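What the Leaflet Says When You Get Home: Scar Aftercare Advice in Setstead Clinics
Orsolya Kocsis
Second-year project, Health Communication

Everyone who has a mole removed or a scar revised in Setstead goes home with a dressing, a phone number and a leaflet. The dressing gets looked after. I wanted to know about the leaflet, partly because I had one on my fridge for a month and still couldn't have told you when to start massaging my own shoulder. 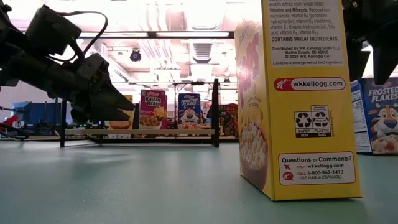 Small print on the side of a cereal box, with the line about wheat in bold.

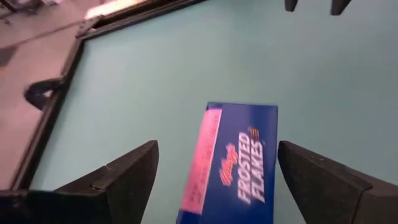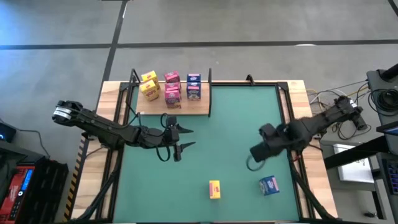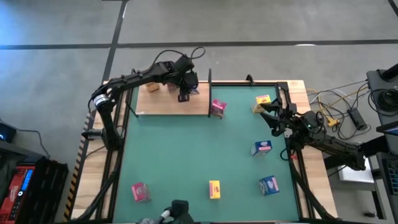 1. What I set out to do

The original plan was to interview patients. The ethics form for this was longer than the project, so I read leaflets instead. My questions were:

Can a person with no medical training find out what to do on the first night?
Do leaflets from the same clinic agree with each other?
Is there a phone number, and does it say when somebody will answer it?

I left out anything about whether the advice was medically right. I am not qualified to judge that and my supervisor was quick to agree.

2. Collecting the leaflets

I wrote to clinics and surgeries in and near Setstead asking for their printed aftercare sheets for minor skin surgery, scar revision and small grafts. I ended up with 90 sheets. Fourteen were the same text with a different logo, so I took those out, which left 76. The largest batch came from the Girside Clinic, whose reception sent everything in the drawer, including a parking map (not analysed, though it was the clearest thing in the envelope).

The Kun Practice sent theirs as photocopies of photocopies. On two of them the word "not" had nearly faded away, and I think this deserves a mention given that the sentence was about removing stitches at home.

3. Method

Each sheet was read twice, a week apart, and scored on a form I made myself. The form asks for the reading time, the place of the first instruction, the number of terms left unexplained, and whether warning signs have their own heading. I then gave a smaller set to four flatmates and friends with a stopwatch and the question "when can you have a shower?" They were paid in toast.

Four people is a small group and they are all students, so they read for a living, at least in theory. I have used their times to illustrate points and haven't done any statistics on them. My first draft did have statistics on them. We don't need to go into that.

4. Findings

4.1 Length
The shortest sheets fitted on one side and came in under 400 words. The longest ran well past 700, and spent the first page on the history of the department. Longer sheets did not contain more instructions. They mostly contained more reassurance, and the reassurance tended to come before the part about bleeding.

4.2 Where the first instruction is
In the Girside sheets the first thing you are asked to do is in the opening paragraph. In several others it is overleaf. One flatmate never turned the page over and concluded that showers were a matter of personal conscience.

4.3 Words
"Occlusive", "hypertrophic" and "erythema" all turned up without explanation. "Keep the area clean and dry" turned up nearly everywhere, often directly above an instruction to wash it. Both can be true on different days, but the sheet has to say which days.

4.4 Creams and gels
Skaloten, a silicone gel, is named in a good many of the sheets. Some say to start it once the wound has closed, some give a number of weeks, and two sheets from the Kun Practice give different numbers of weeks from each other. None of the sheets describes what a closed wound looks like. My friend with the fastest reading time asked whether it meant "closed like a door or closed like a shop".

4.5 Phone numbers
Most sheets had one. Opening hours were rarer. The Setstead out-of-hours line was printed on some of the older sheets in a form that now reaches a carpet showroom. They were very nice about it.

5. What I would change

Put the first night at the top. Give days where days are meant. Put the warning signs in one list with the number underneath, and ring the number before printing it. I drafted a one-page sheet along these lines and tried it on the same four readers, who all found the shower answer, though by then they had heard the question so often that I can't claim much for it.

6. Problems with this project

I scored everything myself, so the scores are as consistent as I am. I also only saw what clinics chose to post, and a patient may be told plenty in person that never reaches paper. If I did it again I would get a second scorer and ask for the sheets before December, when the reception desks have other things on their minds.

The scoring form and the draft sheet are in Appendix A. Appendix B is the parking map.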